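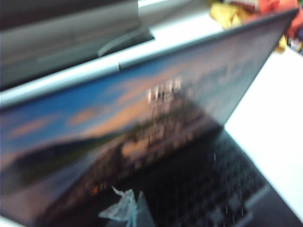
What to do when the arm drops what it's holding

Posted by Homa Pakzad, 31 Jul 2021

If you have one of the small Vunik arms on a desk, sooner or later it will let go of something halfway through a move, and it will probably do it over whatever you'd least like it to. Ours did it all through December, and I still get letters about it, so I've finally written the steps down properly. Do have a cup of tea first — it isn't a hard job, but it's a fiddly one.

Stop the arm with the red button, not from the program. A program stop leaves the fingers powered, and I've had a nasty pinch that way.

Clear the space under the gripper before you go near the cable. Laptops, mugs, sweets, the lot.

Now open the log and look for error 34 or error 117. The first means the fingers lost their grip signal. The second means the wrist moved faster than it should have, and you'll want to bring the speed down to 70 per cent and leave it there while you test.

For error 34, follow the thin cable back from the fingers to the wrist and press the plug in firmly (mine was sitting a hair loose, and looked perfectly fine!). Tie it so it can't tug when the wrist turns.

Let the arm go again with nothing in the fingers, then with a bit of soft packaging, and only then with anything you care about. I do 19 lifts before I trust it. If it drops one, go back to the cable and start again.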